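Two Airports, One Suitcase and a Day at Sumholm

Posted 14/09/2024

I fly a lot, I complain about it a lot, and until this month I had never once seen what happens on the other side of the rubber flaps. So when Teresa Adamczyk wrote to say that the baggage open day at Sumholm had a spare spot and did I want it, I said yes before I'd looked up how to get there.

Getting there was, of course, the worst part. My first flight sat at the gate for 105 minutes with the door open and the air off. The man in the row behind me clipped his toenails. I'm not going to say more about that, except that he did both feet, and that he had the nerve to sigh when the drinks cart bumped his knee. Then I missed my connection, got rebooked into a middle seat, and landed at Sumholm with my suitcase somewhere else entirely. I went to a baggage open day with no baggage. Teresa laughed so hard she had to put her coffee down.

They gave us orange vests and earplugs and split us into 2 groups. Ours went with Lama Qaisi, a shift lead who walks very fast and talks over her shoulder, so if you were at the back (I was at the back) you got maybe half of it. The half I got was great.

The hall under the terminal is much bigger than I'd pictured, and a lot noisier. The belts are made by Nokico and they run up walls, over the walkways and around corners at a speed that made me feel bad for every bottle of wine I've ever wrapped in a sweater. Bags come down the chutes with a real thump. I asked Lama if "fragile" stickers make any difference and she said they help the person at the end of the line, if there's a person at the end of the line. I'm still thinking about that answer!

What surprised me most was how many bags lose their tags. There's a whole shelf of them off to one side, the ones with a torn loop or no loop at all, and somebody has to open each one and go looking for a name. Lama's advice was to put a sheet of paper with your phone number inside, right on top of your clothes. She'd had 526 untagged bags in July alone, and she said hardly any had a name inside. I have been flying for most of my adult life and have never done this. I went home and did it that night, to an empty carry-on, because the suitcase still hadn't turned up.

Other things I wrote down, in no order: old tags confuse the scanners, so pull them off. Long straps get caught, so tie them up or tuck them in. Backpacks go in a tub. Strollers go in a tub. One man checked a single boot with a tag on it, and that went in a tub too.

After the hall there was a talk upstairs by a woman from Istix, the company that does the tracing software for lost bags. I expected to nod off and didn't. She explained why the app on my phone had been telling me "in transit" for a day and a half (it says that when the last scan is old and there isn't a newer one – so it could mean a plane or it could mean a corner). She was patient with all of us, including the guy who wanted to argue about a set of golf clubs he lost years ago. 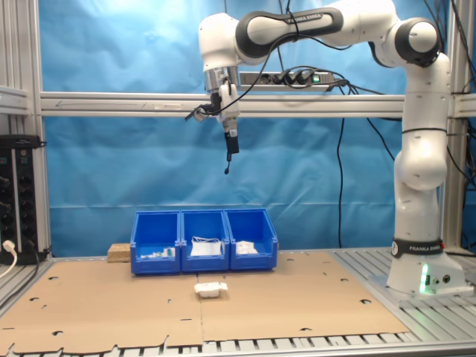 Lunch was sandwiches from Mahasneh, the café on the arrivals level, and I'd go back just for those. Chicken, pickles, some kind of garlic sauce, bread still warm. If you ever have a long layover at Sumholm, skip everything past security and eat there first. Up to 10 people can fit at the counter if everybody's friendly, and on that day everybody was.

We had an hour on the viewing deck to finish, with wind, and Teresa pointed out which carts belonged to which airline while I ate a second sandwich I'd hidden in my vest. Then a very kind man at the lost bag desk took my form, looked at the vest, looked at me, and asked if I worked there.

My suitcase came to the house three days later. One wheel is gone and somebody has tied up the strap for me, very neatly. I've filed a claim for the wheel and I'll post an update if the airline answers. The next open day is in the spring, and you sign up through the airport's newsletter. Wear flat shoes and stay near the front of the group.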